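Heikki Räsänen keeps the kettle on a filing cabinet, next to a stack of printed papers that he says he will read when he retires. He pours for both of us before he sits down, and then he gets up again to find the sugar, and it is a good ten minutes before we get anywhere near robots. I didn't mind at all. He had a lot to say about the bus from Itutberg (late, again) and about his neighbor's apple trees.

Räsänen runs the simulation side of Clolix, a project that studies how two-armed robots can learn household chores without a real house to practice in. His colleague Ewan Moncrieff handles the testing and joined us halfway through the first cup, still in his coat.

"What we wanted to know was pretty simple," Räsänen says. "If a robot learns to pick things up in one made-up dining room, how much does it forget when you change the room? You move the table, you swap the chairs, you turn the lights down. A person wouldn't blink. The robot, well, it depends very much on how you raised it."

The way they raise it is the heart of the work. An operator first guides the arms through a chore inside the simulator, which the team calls Tonden, and the software then spins that one session out into many others with small changes to the lighting and the layout. The group started with 77 guided sessions and grew them into 400 rooms for training, and then held back a further set that the robot would never see until test time.

"Ewan was very strict about that last part," Räsänen says, and Moncrieff nods into his tea.

"I had to be," Moncrieff says. "Heikki would have peeked."

The robot gets its information from more than one viewpoint. A wide view takes in the arms and the furniture together, and a close one looks out along the gripper, so that the fingers are always there at the bottom while the room swings past behind them. I asked whether that second one wasn't terribly confusing to learn from, and Moncrieff laughed and said it was confusing for him, too, the first month or so.
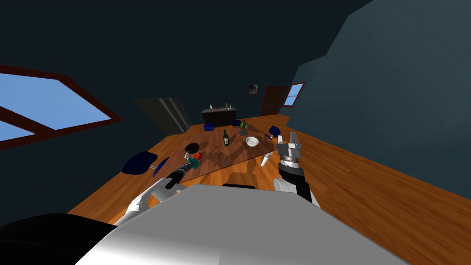
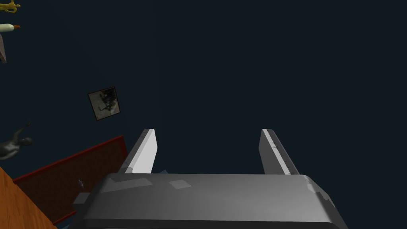 "People see the rooms at odd angles and ask if something is broken," he says. "But that's the view the robot has to work with, and it has no idea that floors are supposed to be level. We're the ones who find it strange."

The result they are proudest of came in February. They had run 410 trials in the held-back rooms, first with the wide view alone and then with both, and the robot that had only the wide view finished 203 of them. With the close view added, it did clearly better on small items near the edge of a table, though Räsänen is careful to say that the gain was much smaller for big, easy things like bowls. He would like to understand why before he puts a single figure on it, and he spent a long and very happy while drawing me possible explanations on the back of an envelope - I still have it, and I still can't read it.

There are things that don't work yet. Objects that lean or lie at an angle give the arms trouble, and so does a dark wall that fills most of the close view, when there is hardly anything to tell the robot which way it has turned. Moncrieff has been trying a short memory for this, so that the robot can hold on to what it saw a moment earlier.

"It's a little like walking to the bathroom at night," he says. "You remember where the chair was. Usually."

The next step is to take the trained software over to the Kapoor building, where there is a real pair of arms and a real table, and see how much of all this survives. Räsänen expects to lose a good part of the performance on the first day and hopes to get it back over the spring. Moncrieff plans to go over on Sunday, when the corridor is quiet, to measure the table and check that the arms can reach the far end of it.

"Take a cushion," Räsänen tells him. "The stools over there are terrible."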